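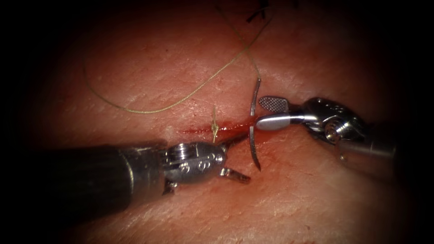 Pad mit Querschnitt, Wundränder leicht geöffnet, das meiste Blut knapp links der Mitte.

2019-09-03, Nahtübung, Eintrag zu den Pads

Ich schreibe das lieber gleich auf, solange ich noch weiß, welche Schachtel welche war, denn beim letzten Mal habe ich mich auf mein Gedächtnis verlassen und Marcelle musste hinterher die halbe Schublade durchsehen (entschuldige nochmals, Marcelle!). Verwendet habe ich ein Pad aus der neuen Volgate-Lieferung. Die Oberfläche gefällt mir wirklich gut, fein strukturiert, mit schwachen Fältchen und kleinen Grübchen, so dass das Auge beim Arbeiten etwas zum Festhalten hat. Die alten von Desjardins waren mir immer ein bisschen zu glatt, auch wenn Shahram sie bis heute verteidigt.

Der Schnitt liegt waagerecht und ist schmal geblieben. Ich hatte erst überlegt, ihn breiter aufzuziehen, aber für das Fassen der Ränder ist mir so ein enger Spalt lieber, man muss sich den Rand richtig suchen und lernt dabei etwas. Zu den Enden hin wird das Rot deutlich dünner. Beim nächsten Pad würde ich es gern gleichmäßiger haben, also in kleineren Portionen auftragen und dazwischen kurz warten. Angesetzt waren 200 ml, das ist für einen Nachmittag viel zu viel, die Hälfte hätte gut gereicht. Der Rest steht beschriftet im Kühlschrank, unteres Fach, bitte nicht nach hinten schieben.

Zum Licht: In der Mitte ist es schön hell, die Grübchen kommen gut heraus, nach außen fällt es aber stark ab, und die Ecken sind schlicht schwarz. Solange der Schnitt mittig liegt, stört mich das kaum. Wer weiter außen arbeiten möchte, sollte das Pad lieber verschieben, statt an der Lampe zu drehen, die haben Shahram und ich nämlich gerade erst mühsam eingestellt.

Bestand: Von den Volgate-Pads haben wir noch fast 40, das sollte bis November reichen, wenn wir ein bisschen haushalten und auch die Rückseiten benutzen. Dazu kommen zwei angebrochene Packungen Nahtmaterial von Siltanano, die ich zu den Pinzetten gelegt habe. Die Unterlagen aus Rudthorpe sind immer noch nicht da, ich frage morgen noch einmal freundlich nach.

Offen: Marcelle wollte einen zweiten Schnitt parallel zum ersten ausprobieren, damit man an einem Pad vergleichen kann. Finde ich eine sehr schöne Idee, nur bitte genug Abstand lassen, sonst zieht die eine Naht an der anderen. Und die Schneidunterlage müsste dringend einmal ordentlich geschrubbt werden, das übernehme ich.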